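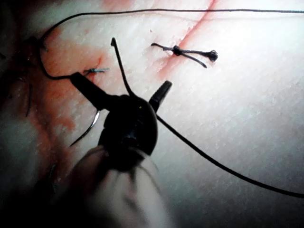 Long post day. The bench robot is back up after its service, so I'm writing down how we set it up for suturing, mostly for Yavuz and Selina, who take over the cell next month. 1/

First thing is the log. Open it before you power anything. Write down which instrument is going on which arm and how many runs it already has. We pull a needle driver at 60 runs, even if it still feels fine. 2/

I used to let them go longer. In February one of them started dropping needles at 413 runs and I lost most of a week thinking it was a software problem. It was a stretched cable in the wrist. So, 60. 3/

Power up with no instruments on. Let both arms home. Then leave them alone for 30 minutes. The joint readings drift a bit while the drives warm up, and if you calibrate early you end up doing it twice. 4/

Next is the wrist check. Put the instrument on, run it slowly through pitch, yaw and open/close, and listen. A light tick at the end of travel is normal on the left arm. A tick in the middle is a cable riding up on a pulley. Take it off and tag it. 5/
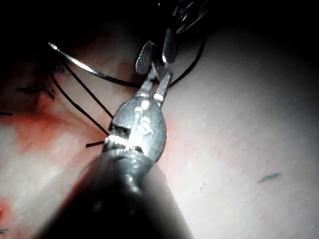

Jaw faces matter more than people think. The crosshatch on the gripping surface is what keeps a curved needle from rolling, and lint and bits of thread coating pack into it. Brush along the lines in both directions with the soft nylon brush. No steel brushes, please. 6/

Tarık asked about oil. One drop at the pivot, work the jaws open and shut, wipe everything. If the wipe comes away gray, do it again. Don't put any on the jaw faces. I know that sounds obvious, but it happened twice this year. 7/

Grip force: the setting is in the Stostudis panel under end effector, and it does not carry over when you swap instruments. It goes back to 400, which is too high for thread. I type in the value from the card taped to the console. The card is right and the manual is old. 8/

Thread handling is where a bad setup shows up first. Too much force and the strand frays where the jaws close on it. Too little and it slides when you pull the knot down. If you see fuzz on the tail, stop and check the force before you blame the operator. 9/

Arm-to-arm registration comes after that. Touch the left tip to the three marks on the plate, then the right tip to the same three. If the two sets don't agree, redo the right arm first. Hüsnü fixed the mount on that side and it's much better, but it's still the one that moves. 10/

The pad goes on last. We get ours from Karkum. Clamp it flat and press along all the edges. A pad that lifts a little when you drive the needle through will make the arm look weak. You can reuse one with old stitches and stain on it for checks. Use a fresh one for anything we record numbers from. 11/

Acceptance test is a handoff and a tied knot. Pass the strand from one arm to the other, take up the slack slowly, throw the knot, lay it down flat. Watch both wrists while the thread is under tension. Any creep in a wrist that's supposed to be holding still means go back to post 5. 12/
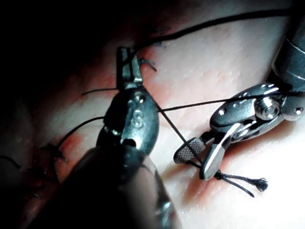
End of day. Instruments off before power off, always in that order. Jaws closed, tips in the foam, shafts wiped down. Cut thread goes in the tray and needles go in the sharps box. Count them against the log. 13/

Spare cables are in the drawer marked Dursun. There are two sizes and the labels have worn off, so check against the old one before you thread it. I've asked Brirthorpe for a new set with printed bags. 14/

Things still open: the left foot pedal sticks, the drape clips on the right arm need replacing, and the console clock is an hour off, so the log times are too. Don't correct it halfway through a series. 15/

If something is off and I'm not around, Zyanya Quintero has the calibration files and knows the right arm better than I do. Corrections welcome, I'll add them under this one. 16/16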